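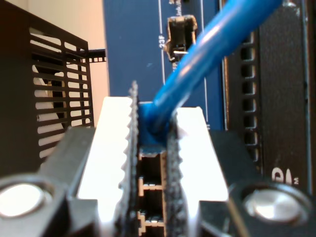 Tirnow's library gets its evening hours back

Good news for those of us who do our reading after supper: starting in June, the Tirnow library will stay open until 8 p.m. again, and I for one plan to be there till they flick the lights at me.

If you moved here lately, you may not know we ever had evenings. We did, for years, and then the old boiler gave out and the money that paid the night desk went into the new one. Since then the doors have been locked at 5, which is fine if you're retired or four years old and not much good if you work over in Grosier and sit behind the gravel trucks all the way home (I have returned more books through that slot than I have ever picked up in person).

The town voted last month to put 4000 dollars back into the desk budget. I was in the room, and it went faster than the argument over the dog park, which came right before it and ate up most of the night. 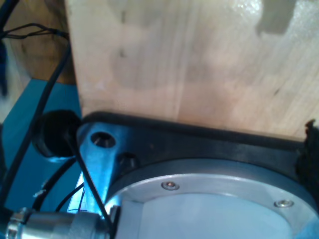
Paloma Nguyen-Tran has run the library since before the boiler trouble, and I caught her on the front steps afterward. She was very happy and a little out of breath. "I've got people who come to the door at ten past five and just look at me through the glass," she told me. "I hate it. I wave at them!"

She'll have two part-timers splitting the late shift, and one of them is already hired. The other job is still open, so if you know a college kid who can shelve and doesn't mind the basement stairs, send them in.

The reading room and the kids' corner will both be open the whole time. The local history shelves won't, at least not yet, and you'll still need to ask for the key before 3 in the afternoon. I complained about that and was told, very politely, to fill out a card.

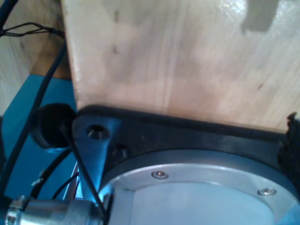 Zachary Marchand wants to start the mystery book club up again too, now that there's a place to hold it. Last time around they got through a whole shelf of paperbacks and fell out badly over one ending, and I'm told two of the members still sit apart at the Raudsepp bakery. He says everyone's welcome, and you don't have to finish the book. You do have to bring your own mug.

Parking stays the same, so use the Stanel Street side after dark, where the lamps work. The book drop will be closed for a few days while they fix the hinge, and anything due that week gets extended without you having to call.

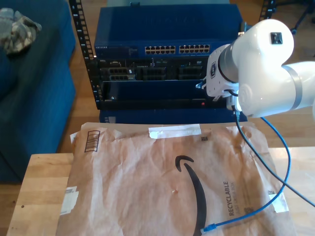
Tirnow Town Notes, No. 8, page 3

Cards that ran out during the short hours can be renewed at the desk for free, and yes, mine's one of them. Bring something with your address on it. A phone bill will do.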